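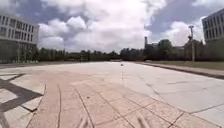

Cotine Paving Forum > Public spaces > Big square, two kinds of stone, how to treat the cracks?

tessel_mira
June 2022
Hello everybody. I am new in this forum and English is my second language, so please be patient with me. I am writing a report for our residents' group about the large square between our buildings. The owner wants to take out the pink strip and put the same pale grey slabs everywhere. The offer came from a firm called Bramier and it speaks of 449 slabs in the first stage.

My question is about the grey part. On one side of the square it has a network of cracks that goes diagonally over several slabs. The pink part is blotchy, with pink and beige and tan all mixed, but I find this quite beautiful. Is it normal that one material gets cracks and the other only gets stains? And must we replace everything?

jpaver
Welcome. When cracks wander from one slab into the next one and do not care about the joints, I look at the base first. New slabs on a bad base will give you the same cracks in a few winters. Ask Bramier if they plan to open the ground or only to change the top.

oldgrout
I don't agree with jpaver here. Concrete slabs of large size can crack from small causes, like one heavy delivery truck that takes a short cut. Do vehicles drive on it?

tessel_mira
There is parking next to one of the buildings, by the trees. Officially the square is only for walking. But I was told that trucks come over it when there is an event, and the last one was in October.

oldgrout
Then you have your answer, I think.

jpaver
You have one possible answer. Lift 3 slabs where the cracks are and look what is under them. It costs almost nothing compared with the offer.

Sundasance
I want to speak for the pink stone. I worked many years as a gardener for a city and I saw how people use a square. When all of it is one pale color, they cross it quickly and go home. A colored strip gives the feet something to follow. Also in summer the light on pale concrete is terrible for the eyes. Is there any other pattern, or only the strip?

tessel_mira
Yes, in one corner there are dark grey bands laid into lighter tiles, with big angles, a little like chevrons or parts of squares. I like it very much. The offer does not say one word about them, and this makes me worried.

The plain grey area I can describe too. The slabs are large and square with thin dark joints, and they run like a grid toward the buildings. When it is dry it looks clean, only with some darker patches and scuffs.
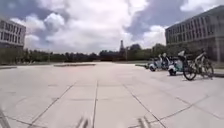 I have nothing against this part, and my neighbors say it is easy to walk on with a stroller. My problem is only that the whole square would become like this. The low concrete platform would stay, they told us, and the trees also.

Sundasance
The dark bands must be written into the contract as "to keep". If they are not written, they will be gone one morning.

kerbside14
I will be the unpopular one. Pale grey slabs are cheaper to repair, you can always get more of them, and old people fall less on a surface that is the same everywhere. A strip with worn stone and grooves is charming until somebody's heel goes in. We had the same discussion at my work and we chose the plain slabs. Nobody has complained since then.

Sundasance
Nobody complained, but does anybody stay there for lunch?

kerbside14
They have benches for that.

tessel_mira
Please, both of you are right for me :) There is a long thin groove in the pink strip, it is a bit curved and it runs toward the middle. I do not know if it is damage or if it was cut for some cable. Can such a groove be filled without making it ugly?

jpaver
It can be filled with a mortar in a matching color. Make a test on a small piece and wait until it has dried completely before you judge, the color changes a lot. For the mortar I use Mirzaei, the warm beige one, but others are good too. If it was cut for a cable, find the drawings before you put anything in it.

oldgrout
For once I agree with jpaver.

tessel_mira
Thank you, this helps me. Jean Purves from our group will ask the owner for the drawings, and I will ask about lifting the slabs. We have 14 days to send our comments. Does somebody know if I should ask for a separate price for the repair of the pink part, or will they only laugh at me?

jpaver
Ask for it, with the dark bands on their own line. Post the numbers here when you have them.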